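3.2 Surface types and the clearing of shared desks

The survey treated each work surface as belonging to one of two classes. A surface was classed as assigned where a single member of staff had its use throughout the study period, and as shared where its use passed between staff without booking. The distinction was taken from the floor plans held by each site and was not revised when practice was found to differ from the plan. At Trestton the two classes were present in almost equal measure. At Rebane nearly all surfaces were shared, and at Jastside the shared desks were confined to rooms that also served for storage.

Clearance was recorded at the close of the working day. A surface was scored as clear if it held nothing other than fixed equipment, as partly clear if the items left on it could be moved in a single action, and as occupied in all other cases. Drinks containers were entered under a separate code, as earlier work on the Deter schedule had shown that they tend to remain in place after papers and bags have been taken away. The schedule was applied without change except for the addition of a code for packaging, which the original version placed under refuse.

Figure 3 gives a desk surface on which several of the item codes apply together.

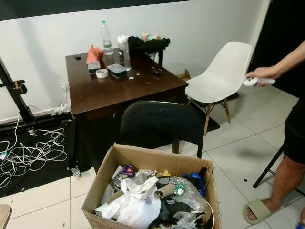 Figure 3. Desk surface with drinks containers, bags and small items.

Scores were entered on paper and transferred to the database within 2 days. Each surface was visited on 30 occasions, beginning in November, and a visit was discarded if the room was locked or if cleaning was under way when the observer arrived. Discarded visits were not made up later. The loss was greatest at Jastside, where the hours of the cleaning contract overlapped with the observation period, and the results for that site should be read with this in mind.

Assigned surfaces were more often occupied than shared ones at Trestton, in line with the view that staff leave belongings where they expect to find them again. The reverse held at Jastside. Two explanations may be offered. The first is that a shared desk in a storage room is treated as a shelf, so that items are set down on it by people who do not work there. The second is that responsibility for clearing such a desk is unclear, and that an item left by one user is taken by the next as a sign that items may be left. The present data do not separate these accounts, although the second would predict a gradual rise in occupied scores between cleaning visits, and a rise of this kind was seen in four of the rooms.

The drinks code behaved differently from the rest. Containers were found on both classes of surface at similar rates and showed no clear link with the state of the remainder of the desk. For this reason they are left out of the clearance index used in section 4, where they are analysed alone.

Agreement between observers was high for clear and occupied surfaces and lower for the middle class. Most disputes turned on what counted as a single action, in particular where one item rested on another.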